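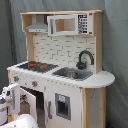

mudsill_62 wrote under my earlier post that an offset growing over a session is nearly always the fixture creeping and that I should leave the calibration alone until I had ruled that out. I have now spent two evenings on it and I'm still not sure, so I'm starting a new thread.

The cell is one Lecomte arm on a floor stand in front of a child's play kitchen, wood frame with white panels. The routine closes the oven door, opens it again, goes back to a waiting position and repeats. A full run is 200 cycles. The first cycles are fine. By the end of the run the gripper meets the door 11 mm away from where it was taught, always toward the back. If I stop, home the arm and start again without touching anything else, the error is still there. If I reteach the door point, it's good for a while and then drifts again.

Things I've done so far: checked the gripper mounting screws (tight), swapped the finger pads, cut the speed down, and run the arm in free air with the kitchen pulled away. In free air it came back to my test mark every time.

There is a gray-blue cloth hung behind the kitchen for the camera. It isn't attached to the kitchen. The floor is painted concrete. What would you check next, and how do you fix a toy to the floor without wrecking it?

slowjog
Denton

Print this page | E-mail this page

pallet_nine

You answered most of it yourself. Homing didn't clear the error and the free air test was good. If the arm was losing position I'd expect homing to change something, and I'd expect the free air run to show it too. The kitchen is walking.

A play kitchen doesn't weigh much and you are pushing on the door every cycle. If the program carries on after the door has reached its stop, the push goes into the cabinet. A fraction of a millimeter each time is plenty over a long run. You won't see it by eye.

Put masking tape on the floor tight against all the feet and draw a pencil line along each edge. Run 20 cycles and look at the lines. If the feet have moved, you're done looking.

To hold it, don't screw through the feet. Cut a piece of plywood larger than the base, set the kitchen on it, and screw wood blocks to the plywood snug against the feet on the outside. Then bolt the arm stand to the same plywood if it will reach. Once they share a base, a bump moves both together and your points stay good. We built ours like this at Ulterard and reteaching went from daily to hardly ever.

Also take the bowl out of the sink while you're testing. It's one more thing to rattle and you don't need it for the door.

kerf_and_shim

Agree with the above but check the hinge as well. The door on these is a light panel on small hinges, and the screws work loose in soft wood. A loose hinge gives you the same symptom, and the tape test won't show it – the feet stay put and the door still ends up somewhere else.

Open the door by hand and lift it gently. Any up and down play means the screws need attention. Back them out, put a sliver of wood and a drop of glue in each hole, let it dry overnight, and drive them back in by hand. No power driver.

After that, look at where the closing move ends. Mine was taught 13 mm past the point where the door was already shut, left over from an older kitchen with a deeper cabinet. I moved the end point back, lowered the force limit for the last part of the move, and let the door touch its stop and no more. Do this before you build the base. Otherwise the base just hides the push and the hinge takes all of it.

One other thing. Make sure the arm's waiting position clears the door with the door all the way open. If the gripper brushes the door edge on the way out, that's a second push per cycle in a different direction.

osside_user

mine did this too. rubber shelf liner under the feet. not perfect but it got me through October

Related items

Teaching a hinged door with two points or three
Lecomte arm: error on wake after power cut
Finger pads leaving marks on white panels
Keeping a cloth backdrop out of the arm's reach
Osside gripper slow to close in a cold garage
Toy faucet keeps turning in its hole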